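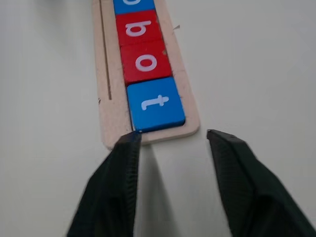
What are the letter boards for? They let young children build a short word by setting letter blocks side by side in a wooden tray, and they can be borrowed from the Skirholm toy library starting this week.

The toy library has added 15 of the sets to its shelves, each with a tray and a bag of lowercase letters. Members can take one home for up to 4 weeks. The sets replace the magnetic alphabets that had been on loan for years and had lost most of their vowels.

The boards came from Paju, a small workshop in Gorum that makes wooden learning toys. Each has a recessed strip that keeps the blocks in a straight line, so a child can slide a letter along or lift it out and try another. The letters are white on red or blue. The colors do not mark vowels and consonants – a parent who has used other alphabet sets may expect that, and the loan desk has put a note about it in each bag.

A word list called Bilari comes with every set. It starts with two-letter words and moves on to longer ones, and most pages change a single letter at a time. Families are welcome to ignore it and spell names, pets or whatever else comes up.

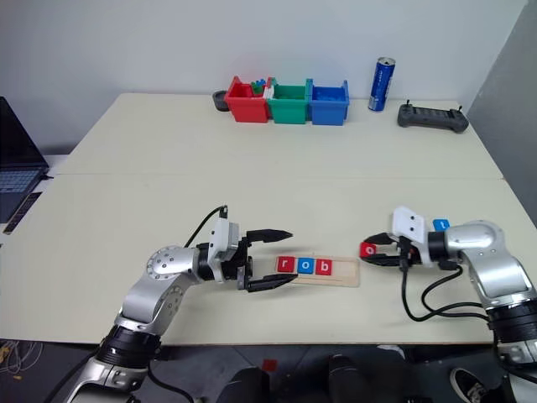

The letters r, o and b on the board, with room left at the right end and another o close by.

The sets are meant for children ages 4 and up. Younger children may use them with an adult at the play tables in the library, where two boards will stay out during opening hours. Those two are not for loan.

Borrowers are asked to check the bag against the card inside before bringing a set back. Lost letters can be replaced one at a time, and the desk keeps a small box of spares. The trays should be wiped with a dry cloth and kept out of the sink.

Loans began Tuesday. Anyone with a current Skirholm toy library card may reserve a set at the desk or by phone, with a limit of one per household. A second order from the workshop is expected in May if the waiting list calls for it.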